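Teaching the planner to wait: a talk with Halyna Yurchenko 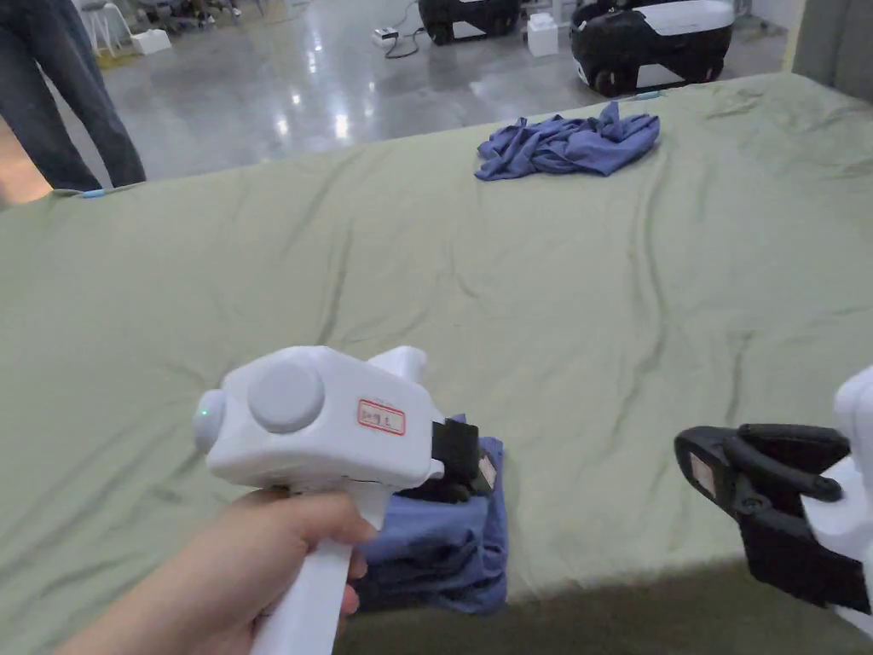

Folding work with the hand-held grippers at Rallon. One blue cloth is folded, the other is still in a heap at the back.

Halyna Yurchenko writes planning software at Rallon, in a team of 4 people. I asked her first what the planner does all day, and she laughed.

"Mostly it waits," she said. "Before, it did not know how to wait, and this was our biggest problem."

The program is called Plekus. It takes recordings made with the hand-held grippers and cuts them into short steps: reach, close, lift, lay down. In May the team had 3795 recordings of cloth folding. After the first cleaning, 2649 were left.

"I was sad for one evening," Yurchenko told me. "Then I looked at the ones we threw away. In many of them the two clocks did not agree. The left gripper said it was closed, and the video said it was still open. If you train on this, the robot learns to pull before it holds."

The difference between the clocks was 90 milliseconds in the worst recordings. Her colleague Maksym Kovalchuk wrote a small tool, Rustent, which finds the moment of closing in the video and moves the gripper signal to match. Yurchenko uses it every morning before she starts a new training.

I wanted to know why cloth, when a box would be so much easier. "A box has a pose," she answered. "You write six numbers and you are finished. For a cloth in a heap, which six numbers do you want to write? So we stopped asking for the shape of the full cloth. We ask only where is a good edge, and how sure we are."

When the answer is not sure enough, the planner now stops the arm and looks again. Albane Delorme, who works on perception, was against this in the beginning, because every new look costs time. The two of them still discuss the limit. Yurchenko wants it higher.

About the next version she did not say much. She would like both hands to share one plan, where today each hand has its own plan and they exchange messages. "It is an ugly part of the code," she said. "I wrote it, so I can say this."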